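인터넷에서 본 "이 나라에서는 이게 합법이래" 주장, 직접 확인하는 법

단체 대화방에 캡처 한 장이 올라옵니다. "Vallau에서는 감기약 사려면 신분증을 두 번 내야 하는데 석궁은 그냥 살 수 있음. 실화냐." 웃는 이모티콘이 줄줄이 달리고, 누군가는 벌써 블로그에 옮겨 적는 중입니다. 분노는 3초면 되는데 법령 검색은 20분쯤 걸리니 승부가 되지 않습니다.

그래도 20분을 써 보겠다는 분들을 위해 순서를 적어 둡니다. 법학 학위는 필요 없습니다. 차 한 잔과, 제목만 읽고 창을 닫고 싶은 충동을 참는 힘이면 됩니다.

1단계. 주장을 쪼갭니다

위의 문장에는 주장이 2개 들어 있습니다. 감기약을 살 때 신분증을 두 번 낸다는 것, 그리고 석궁을 살 때는 아무 절차가 없다는 것. 이런 비교형 주장은 한쪽이 맞으면 나머지 한쪽도 덩달아 맞아 보입니다. 만드는 사람도 그걸 압니다. 메모장을 열고 한 줄에 하나씩 따로 적으세요. 판정도 따로 합니다. "대체로 사실"이라는 말은 두 줄을 다 확인한 다음에 꺼내도 늦지 않습니다.

적을 때는 원문의 단어를 그대로 옮깁니다. "신분증을 낸다"와 "신분증을 보여 준다"는 다른 말이고, "살 수 있다"와 "팔아도 된다"도 다른 말입니다. 법은 이런 데서 몹시 쪼잔합니다.

2단계. 가장 오래된 게시물을 찾습니다

캡처의 문장 중 가장 특이한 부분을 따옴표로 묶어 검색합니다. "실화냐" 같은 건 빼세요. 전 국민이 씁니다. 검색 결과를 날짜순으로 바꿀 수 있으면 바꾸고, 번역체가 느껴지면 영어로도 한 번 더 찾습니다.

위의 석궁 문장으로 해 보니 공유된 글이 300건 넘게 나왔는데, 읽어 보면 같은 문단을 복사한 것이 대부분이었습니다. 출처가 많은 것과 복사본이 많은 것은 구별해야 합니다. 거슬러 올라간 끝에 나온 것은 Komness라는 게시판의 글이었고, 거기에는 복사되는 동안 떨어져 나간 첫 줄이 붙어 있었습니다. "법안이 통과되면." 가정문이 석 달쯤 여행을 다니더니 현재형이 되어 돌아온 셈입니다.

3단계. 법령 원문으로 갑니다

기사 말고 조문을 보세요. 기사에 조문 번호가 있으면 반은 끝났고, 없으면 품목 이름과 "판매", "등록", "연령" 같은 단어를 조합해 해당 정부의 법령 사이트에서 찾습니다. 법령 사이트의 검색창은 대체로 사용자를 미워합니다. 띄어쓰기를 바꿔 가며 몇 번 더 시도하세요.

조문을 찾았으면 다음을 확인합니다.

시행일: 통과된 법과 시행 중인 법은 다릅니다. Vallau의 감기약 조항은 9월부터 시행인데, 캡처는 그보다 먼저 돌았습니다.
정의 조항: 보통 제2조쯤에 있고 아무도 읽지 않습니다. 석궁이 "무기"인지 "운동 용구"인지가 여기서 갈립니다.
예외: "다만"으로 시작하는 문장. 이야기의 절반은 여기 삽니다.
위임: "세부 사항은 시행규칙으로 정한다"고 되어 있으면 미안하지만 시행규칙도 여셔야 합니다.
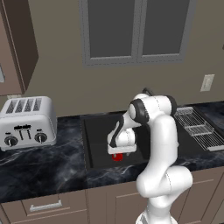
싱크대 위에서 빨간 블록을 집고 있는 흰색 로봇 팔. 컴퓨터 렌더링 이미지.

4단계. 관할을 따집니다

"그 나라에서는"이라고 시작하는 주장은 일단 의심합니다. 국가법인지, 주법인지, 어느 시의 조례인지에 따라 이야기가 달라집니다. Farus시의 조례 하나가 바다를 건너면서 나라 전체의 법으로 승진하는 일은 흔합니다. 조문 맨 위의 제정 주체를 보고, 메모장의 주장 옆에 적어 두세요. 제정 주체를 적을 칸이 비어 있으면 3단계로 돌아갑니다. 네, 다시요.

판매점 방침도 여기서 걸러 냅니다. Kapoor라는 약국 체인은 법과 무관하게 계산대에서 신분증을 한 번 더 확인하는데, 손님 입장에서는 두 번 낸 것이 맞습니다. 다만 그중 법이 시킨 것은 한 번입니다. 경험담은 진짜인데 주장은 틀리는, 제일 설명하기 귀찮은 경우입니다.

5단계. 담당 기관에 물어봅니다

조문을 읽어도 모르겠으면 메일을 보냅니다. 질문은 짧게, 예 또는 아니요로 답할 수 있게 씁니다.

"성인이 석궁을 구매할 때 판매자에게 신원 조회 의무가 있습니까? 있다면 근거 조항은 무엇입니까?"

캡처는 첨부하지 마세요. 담당자도 이미 봤고, 지쳤습니다. 수요일 오전에 보낸 제 메일은 9일 만에 답이 왔고, 내용은 조문 번호 하나와 "감사합니다"였습니다. 이 정도면 아주 훌륭한 답변입니다.

6단계. 판정을 씁니다

주장마다 한 줄씩, 근거 조항과 확인한 시점을 붙여서 씁니다. 위의 사례라면 이렇게 됩니다.

감기약 신분증 두 번: 사실 아님. 법정 확인은 한 번이며 한 번은 특정 체인의 자체 방침.
석궁 무절차 구매: 일부 사실. 신원 조회 의무는 없으나 연령 확인 의무가 있음.

"거짓"이라고 크게 쓰고 싶은 마음은 이해합니다만, 일부 사실은 일부 사실이라고 적어야 합니다. 확인하지 못한 것은 "확인 못 함"이라고 쓰면 됩니다.

자주 하는 실수

번역기 돌린 조문을 그대로 인용하는 것. "shall"과 "may"가 뒤섞이면 의무가 권유로 바뀝니다. 핵심 문장은 원문을 나란히 붙여 두세요.

개정 전 조문을 보는 것. 검색 엔진은 옛날 판을 유독 사랑합니다. 페이지 어딘가에 "현행"이라는 표시가 있는지 보세요.

대화방에 결과를 올릴 때 장문으로 쓰는 것. 두 줄과 링크 하나면 됩니다. 그때쯤이면 방에서는 점심 메뉴 이야기를 하고 있을 테지만, 그래도 올리세요. 다음에 같은 캡처가 돌 때 검색해서 다시 붙여 넣으면 됩니다.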